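Stasine 3000 Shelf Label Rail

Back in stock as of 30th November. Clip-on label rail for store shelving, pantry shelving, stockroom racks. Takes paper or card inserts. No glue.

Sold by the Plorkville warehouse only, the Godari counter does not carry these anymore so please don't drive over there.

What you get
Pack of 3 rails, clear front, white back
One sheet of blank inserts, perforated
End caps, both sides

Fit
Snaps on to any shelf lip with a flat front edge. Rounded lip = get the Hao version, same price, different clip. If your not sure, run a fingernail along the edge of the shelf. Flat all the way down, this one is fine. Wire shelving needs the Hao too.

Length is 627 mm per rail. Can be cut with a fine saw, go slow, put tape over the cut line first or the front will chip. Cut from the left end. The right end has the stop molded in and the inserts slide out without it. 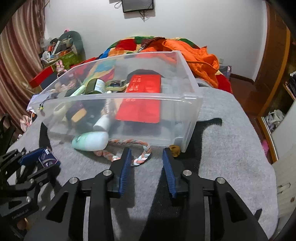

Inserts can be printed at home on plain paper but card holds up better, paper curls after a summer. Template is on the downloads page under Stasine, not under Labels (yes we know, it's getting moved). Print at 100 percent, turn off "fit to page". Most of the complaints we get about size are that setting.

Cleaning: damp cloth, dish soap. No glass cleaner, it clouds the front and we can't swap those out.

Shipping
Packs go out flat in a long box. Orders over 108 packs ship on a pallet and need somebody there to sign. Smaller orders get left at the door.

Returns ok if uncut. Keep the end caps, we need them back too.

Changed since the May batch: clip is a bit stiffer, end caps are now white instead of gray. Old and new rails line up fine side by side but you will see the color diffrence on the caps. Need gray ones to match? Email and ask for Xinyi Shao in parts, she has a box left.

Also see: Stasine corner piece, Hao clip for wire shelves, blank insert sheets (refill)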